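Notebook – damp and glue, continued
June, started 8.40

Kettle descaled. That is the high point of the morning, so it goes first.

Picking up the glue business where I left it. The Bondura pot that was fine in spring has gone stringy again, and the test joints from the last batch let go along the glue line with a noise like someone stepping on a biscuit. Fergal Coughlan maintains it is the damp. I maintain it is Fergal, who leaves the lid off. We have agreed to test the damp first as it is less likely to take offence.

Set-up: beech offcuts, planed, end grain sealed with candle wax. Half kept in the back store, half on the shelf above the radiator. Same clamps, same pressure as far as my wrist can judge. Two glues, the Bondura and the old tin of Plisisska that came with the building and may well outlast it. Open time 3 minutes for everything, clamped overnight, then 300 g hung off the end of the lap and another 300 g added each time I remember.

10.15. Back store hygrometer reads higher than the bench one by a margin I don't believe. Swapped them over. They now disagree the other way round by almost the same amount, so one of them is a liar and I have marked it with tape. I have also marked the other one with tape, by mistake. Must do the salt test: cooking salt, enough water to make slush, sealed box, leave it overnight, should settle near 75 per cent. Whichever is further off goes in the bin.
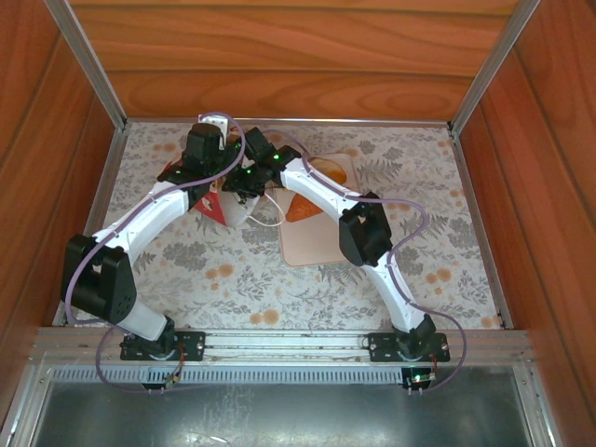
Both arms reaching in over the flowery mat.

11.30. Salt box made up in the lid of a Jalar ice cream tub. Both hygrometers inside, sulking. Wrote L and R on them in pencil and then drew round the L so I can find it.

Glue notes while I wait:

Plisisska smells of pear drops and grabs early. Squeeze-out goes tacky before I have the second clamp on, so whatever we decide, it is no good for anything long. The cleaned-up line is nice and thin though, and it pares off with a chisel without tearing.

Bondura spreads better from the new bottle than from the pot. I know this proves Fergal's lid theory, or rather mine. I have not told him yet as I would like to enjoy it over lunch.

Stirring the pot did help a bit. Straining it through a bit of old tights helped more, and left me with a pair of tights I can't explain and can't throw in the ordinary bin until it sets.

14.05. Lunch. Told him. He says the pot was stringy before he ever touched it and that the lid has never fitted since I dropped it. This is true and I am writing it down in the spirit of science.

First radiator joints out of the clamps (these are yesterday's, the ones with blue chalk on the end). Bondura from the bottle held everything I hung on it and then held the bucket as well. Bondura from the pot let go at the second weight. Plisisska held, creaked, held, and dropped the lot on the floor while I was looking for a pen. I am putting that down as a pass with reservations.

Back store joints, same batch, are harder to read. One pot joint did better than its radiator twin, which suits no theory held by anyone in this building. Broke it open with a mallet: glue line patchy, bare wood at one corner. Starved joint, then, my clamping. Do not count it. Fergal wants to count it.

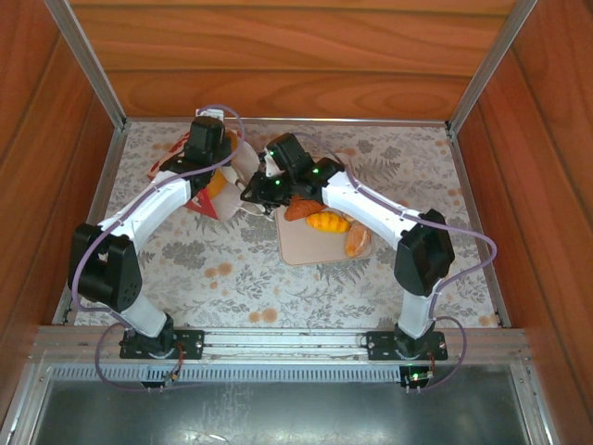 Back wall and corner posts, with the long rail along the front.

15.50. Rang Drummond about fresh stock. They do the Bondura in 400 ml bottles or in the big tub, and the big tub is much cheaper per joint if you have the sort of colleague who puts lids on. Ordered 2 bottles. Delivery is "early next week", a phrase they use the way other people use "one day".

Also asked whether the stuff minds being stored cold. The man said it minds being frozen. I asked about our back store in January and he asked how cold it got, and I said I had two instruments that could tell him about the damp, after a fashion, and none that could tell him that. Need a thermometer.

16.30. Clamped up tomorrow's set. Bottle only this time, three from the store and three from the radiator, and I wrote the open times on the wood itself so they can't wander off like the last list did. Weighed the clamps' protection blocks for no reason. Waxed them for a good one.

To do:
Read the salt box, first thing, before anyone opens it to see how it's getting on.
Thermometer.
New lid for the pot, or no pot.
Scrape the floor under the hanging rig.
Tights.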